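Open day at the Wamitcombe down and duvet works

I'd been meaning to go to the Wamitcombe open day for years and finally managed it in May!

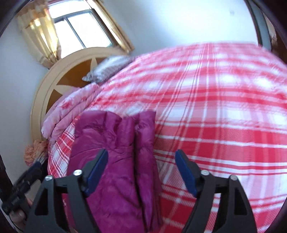 The works sits right behind the old canal basin, and it took me two buses and a very steep hill to get there. They only let in 300 people over the day, so I'd booked early, and I was still stuck in a queue behind a big walking club from Jundach -- all very jolly, all eating sandwiches. The tour starts in the filling room, where the down gets blown into the panels through a long nozzle, and then you go up to the sewing floor, which was my favourite bit. There are 34 machines up there and the noise is incredible. They make the shiny, puffy sort of thing, like the magenta one over the red and white checked sheet, and I had never thought about how much stitching goes into all that quilting. Every line is a chance for feathers to poke out, apparently, so they use a very fine needle and change it twice a shift.

The washing room was a bit of a let-down (one window, lots of steam, couldn't see a thing). Tea was in the canteen, £2 for a pot and a slice of lemon cake, and I went back for seconds.

The factory shop shuts at four, so go there first if you want a bargain. I came away with a pair of Miltamum pillows and had to carry them all the way back down the hill -- one under each arm, in the drizzle.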